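Brazo de cocina Jenero: lo que vi en la jornada de puertas abiertas de Westora

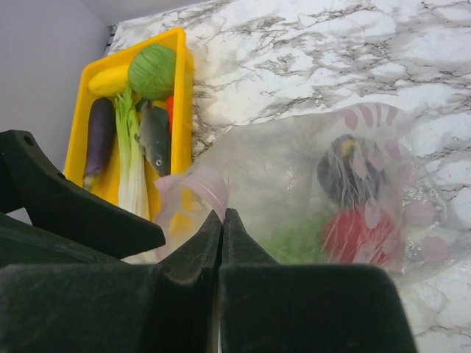 Última modificación: 5 ago 2023

Fui a la jornada de puertas abiertas de Westora con una pregunta concreta: si el brazo Jenero puede servir en una cocina pequeña para recoger y ordenar la compra. Trabajo en la cocina de una residencia y la parte de recibir el género nos quita tiempo todas las mañanas. Esta reseña se basa en dos horas de demostración y en lo que me contestaron allí. No he tenido el equipo en mi cocina.

El puesto

La demostración estaba montada sobre una encimera blanca de aspecto marmolado, con vetas grises y parduzcas. Había una bandeja amarilla de plástico, rectangular y de paredes altas, con una berenjena, un manojo de apio, un repollo y un pescado gris, entre otras cosas. Al lado, una bolsa translúcida con dibujos rosa pálido y más género dentro. Me pareció una buena elección de material: las bolsas blandas y arrugadas son lo que nos llega de verdad, y en otras ferias solo había visto cajas de cartón bien cuadradas.

El turno que seguí lo llevaba Rhodri Gwilliam, técnico de Westora. Explicó lo justo y dejó trabajar al brazo. Se agradece.

La pinza

Es negra, de dos dedos, y acaba en puntas bastante finas con las caras en ángulo. Para coger el plástico de una bolsa esa forma tiene sentido, porque las puntas se juntan y pellizcan una cantidad pequeña de material. En el turno que vi, la bolsa se levantó bien dos veces y a la tercera se escurrió. Gwilliam repitió el movimiento desde otro lado y salió.

Con piezas redondas la cosa cambia. El repollo le costó. La pinza lo sujetaba, pero al girar la muñeca la pieza se movía y hubo que bajar la velocidad. Con la berenjena no hubo problema, siempre que la cogiera por la mitad. Pregunté por unas puntas más anchas y me dijeron que existen, se venden aparte y se cambian a mano con una llave. No las tenían allí, así que no puedo opinar.

La cámara

El brazo lleva una cámara pequeña junto a la pinza y en el puesto se podía seguir lo que veía en una pantalla. Es útil para entender los fallos. Desde ahí, las puntas y los bloques de la pinza tapan buena parte de lo que hay debajo, y eso explica que a veces se acerque, se pare y vuelva a subir un poco antes de decidirse. También me fijé en los colores: la bandeja era amarilla y dentro había una hortaliza alargada casi del mismo tono. Pregunté si eso le daba problemas. Gwilliam dijo que con el programa anterior sí y que ahora menos. En mi turno la encontró, aunque tardó más que con las otras.

El programa

Se maneja con Wogan, la aplicación de la casa. Las pantallas están limpias y los botones son grandes. Se puede enseñar una posición moviendo el brazo con la mano y guardarla con un nombre, y eso lo hizo una señora del público sin ayuda. Lo que no me gustó es que los avisos de error salen con un código y hay que ir a buscarlo a un listado. En una cocina con prisas eso no se hace. Además, de momento está solo en inglés. La versión en español la anuncian para noviembre.

Ruido y limpieza

El ruido es bajo, menos que el de una campana extractora normal. La limpieza es mi mayor duda. Los dedos se desmontan y se lavan, pero el cuerpo de la pinza tiene huecos y aristas, y tratándose de pescado crudo querría verlo cubierto con una funda. Bleddyn Gethin, que lleva la parte comercial, me enseñó la funda en un catálogo. Es de otra empresa, Nedevent, y no entra en el precio.

Precio y servicio

El alquiler para pruebas es de 4000 euros por 6 meses, con instalación incluida y una visita de mantenimiento. La compra va con presupuesto según la pinza y la base. Gethin me aseguró que el plazo de entrega es de 3 semanas - lo apunto tal como lo dijo. Si se avería, mandan un técnico o cambian la unidad, según el caso. Pedí las condiciones por escrito y me llegaron al correo esa misma tarde.

Valoración

Como visita, bien organizada. Los grupos eran pequeños, se podía preguntar y no escondieron los fallos. Faltaba sitio para sentarse y el aparcamiento estaba lleno cuando llegué.

Como equipo, me parece apto para una cocina que reciba siempre un género parecido y que tenga a una persona pendiente. Para nosotros, con bolsas de todos los tamaños y un mostrador compartido, todavía lo veo lento. Le pondría un notable a la pinza con bolsas y piezas alargadas, y un aprobado con las redondas. La aplicación se queda también en aprobado hasta que los errores se expliquen con palabras.

He pedido turno para la próxima jornada y he preguntado si puedo llevar un pedido nuestro en sus propias bolsas. Me han dicho que sí, avisando antes.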